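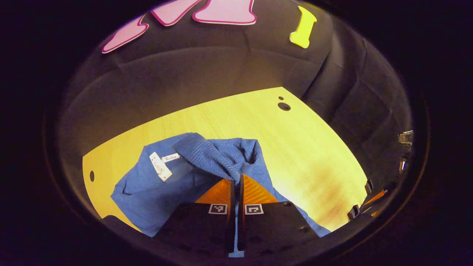 I finished the Hikau job in May and have been meaning to write down how the grade went before I forget the useful parts. It was a 90 second spot for a furniture company, cut at Oltaven, and I did the color in the back room at Jisura over four days. The first note from the agency was that they wanted it "warmer but also cooler," which in my experience means teal and orange. I don't mind teal and orange. A crumpled blue cloth on a light wooden table with something bright orange pressed into it will hold your eye without any help from me, and you can see every fold. The trouble starts when you push a whole spot toward those two colors and the wood goes with it.

Wood was most of the problem on this one. The client makes tables and shelves, and they care a lot about the finish looking the way it looks in the store. The first pass had nice skin and nice shadows, and every table was the color of a carrot. I went back and keyed the wood in each shot and pulled the saturation down until it matched the samples they had mailed over. The spot had 18 setups and two of them were shot late in the day, so those took longer than the rest put together.

The conform was also slower than it should have been. The cut came over with 211 events in the list, including a lot of speed changes that didn't translate. I rebuilt those by eye against the reference file. If you are an editor reading this, please bake out your speed ramps or at least write them down. Oltaven were good about it once I called, and sent a new list the same afternoon.

A few people have asked what I'm using these days. Same as last year – one grading monitor, one ordinary screen for the interface, and the small panel with the sticky left trackball. I had it looked at and the quote was $1,791, so it is still sticky. I have learned to nudge it.

We did the review on the fourth day. The agency asked for one more version with the blues stronger, I made it, and they went with the earlier one. I keep both in the project now and label them clearly, after a mix-up on the Chornovol titles where the wrong version went to the sound house and came back married to the final mix. That cost us an evening.

The web versions are done and the broadcast master passed on the second try. The first one failed for a few frames of illegal red on a lampshade, which I had missed. Next up is a short documentary, mostly interviews in offices, so I expect to be fighting green fluorescent light for a while.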